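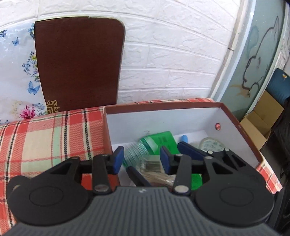 Reet Vaher

Reet Vaher was a ferry clerk, singing teacher and writer of funeral addresses who spent nearly all her working life in the harbour town of Puser. She is remembered chiefly for the addresses, of which 742 survive in her own handwriting, and for a small book of advice on speaking about the dead that is still passed from hand to hand in the villages along that coast. Those who knew her tend to mention her laugh first, which was loud and came at the wrong moments, and her writing some way after it.

Early life

Vaher was born in Misitz, a farming village a morning's walk inland from Puser, the fourth of five children. Her father mended pumps and her mother took in sewing, and the family was, by all accounts, a talkative one. Meals went on for a long time. Her grandmother, who lived in the back bedroom and was nearly blind, liked to have the day's news told to her each evening, and it fell to Reet to do the telling, with strict orders to leave out anything dull. She later said that she had learned everything she knew about writing in that bedroom before she was ten, and that the rest had been spelling.

She left school early and was sent down to Puser to lodge with an aunt and work in the ticket office of the Kang ferry line. She stayed in that office, with one break of two winters when her mother was ill, until she retired. It was steady work and she was fond of it. She knew most of the passengers by name and a good deal of their business besides, and she could be relied upon to hold the last boat for anyone she had seen running down the hill (a habit that brought several letters of complaint from the company and no change at all in her conduct).

First addresses

The first address was written for a deckhand who had no family in the town. The minister had never met him and had very little to say, and Vaher, who had sold the man his tobacco and listened to his stories for years, asked if she might put something down on paper. She was too shy to read it herself, so it was read by Knut Petersen, the line's chief engineer, who had a fine deep voice and was not shy in the least. It lasted four minutes. Petersen recalled that people had laughed twice and that he himself had needed to stop near the end and look out of the window for a while.

Other families began to ask, first in Puser and then across the water in Milletti, and the arrangement between the two of them carried on for many years, Vaher writing and Petersen reading. She took no money for it. People brought eggs instead, or jam, or on one occasion a goat, which was returned with thanks. She read her own work aloud for the first time at Petersen's funeral, held on a wet Saturday in the chapel at Puser. The chapel seats 100, and the doors were left open so that those standing in the yard could hear. From then on she read all her addresses herself.

Method and style

Vaher would visit a family in the evening, after the ticket office had closed, and sit in the kitchen. She disliked the front room, where she thought people became too careful. She made no notes while anyone was speaking, wrote everything down as soon as she was home, and returned the next day to read it through with them and take out whatever they wished. She asked small questions: what the person had kept in their coat pockets, what they sang when they thought the house was empty, which of the neighbours they could not stand.

The addresses themselves are short, few of them running beyond two sides of paper, and they are written in very plain words. Faults are mentioned, though always kindly. A baker is described as "late for everything except bread", and a much-loved schoolmistress as "a dreadful loser at cards, who should never have been allowed to keep the score". Vaher avoided listing a person's posts and honours, and where a family insisted on them she would put them all into one long sentence at the start and then, as she put it, get on with the man.

Her critics, and there were a few, felt that she was too free with jokes. The minister at Misitz would not have her read in his church for a time, although the two became friends later on and she wrote his address when he died.

The Kitchen Book

Towards the end of her working life Vaher was persuaded by her singing pupils to set down some advice for others. The result, known as The Kitchen Book, has 246 pages and was printed in Milletti in a single run of 700 copies, paid for by a concert. Much of it is taken up with examples, and there is a long and rather wandering chapter on what to do when one did not like the person very much. The closing pages give a recipe for caraway buns suitable for serving afterwards, with the amounts for a large gathering.

Last years and legacy

Vaher never married. She shared her house on the harbour steps with her younger sister and a succession of lodgers, and taught singing in the front room until her hearing began to fail. She died at home in March, after a short illness, and her address was given by three of her former pupils, each reading a part. She had left instructions that it should be no longer than anybody else's.

Her papers are kept in the reading room at Puser, where they may be seen on request by members of the families concerned. The evening boat to Milletti is still sometimes held for a late passenger, and the crews call this "a Reet".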